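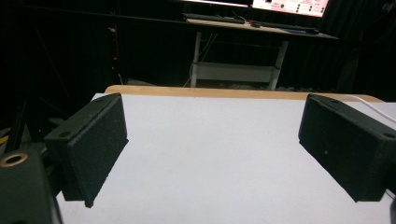

*Padded fingers on the hand-held unit, open over the white table.*

To: gripper-users list
Subject: Re: Foam or bare fingers for light parts?
Date: January 17, 2019

On the list, someone at Stuvness wrote:

> We've got the Floltham hand-held gripper on loan and the bare fingers are
> dropping one part in every handful. Before we order pads, has anyone run
> the two side by side? The leaflet says the pads are good for 4,000 closes,
> and I'd like to hear that from a person who doesn't sell them.
>
> Also, does the Lam controller mind the extra thickness? Ours throws a fault
> if you so much as look at the end stop.

I sell nothing, as my bank will confirm, so I'll have a go.

We ran both kinds at Dosness, same gripper body, same parts, same bored person squeezing. The padded pair is the one in the photo at the top. The bare pair did 3,000 closes without complaint and without much enthusiasm either. They hold anything with flat sides. Give them a bottle cap or a pen and it shoots out sideways, and you then spend the next few minutes on your knees with a torch.

The padded pair got to 2,739 before I stopped the run. One pad had begun to lift at the lower corner, where the finger comes down to a point and takes every knock against the table. The pad face was still fine. I stuck it back down with contact glue, left it overnight, and it has behaved since, but I wouldn't count that as reaching 4,000 and I don't think your finance people should either.

On grip alone, the pads win easily. Caps, pens, a teaspoon, a rubber duck of uncertain ownership: all picked up and all put down again where I meant to put them. The one thing they do badly is let go. Anything very light (we used folded paper) likes to stay with one finger when you open up, and you end up shaking the tool like a wet umbrella. Opening slowly helps a bit.

As for the Lam: yes, it minds. It expects the fingers to meet at the zero it learned with bare metal, and the pads meet sooner, so it decides it has hit something and sulks. What worked here:

1. Fit the pads, then power up with the fingers fully open.
2. Close by hand until the pads touch but aren't squashed.
3. Set that as the new zero and save it. The save is a separate menu, for reasons best known to Lam.
4. Back the closing force off by 2 steps from whatever you used bare.

If you skip the saving you will do all of this again tomorrow. I have done all of this again tomorrow on several occasions.

Do check the screws on top of each finger while you're in there. Mine had crept loose on one side and for a whole morning I blamed the pads for a wobble that had nothing to do with them. I wrote a rather stiff message to Floltham about it, and then a second, shorter one.

What I haven't tried is the thinner pad they promised for May. If your loan runs that long and you get a set, I'd like to know whether it still holds a pen. Happy to send the log from our runs, though be warned that the notes column is mostly swearing – the numbers are clean.

Can you say what your parts weigh? If they're lighter than a pen, I'd try the bare fingers with a strip of tape before paying for anything.

-- 
Dosness test bench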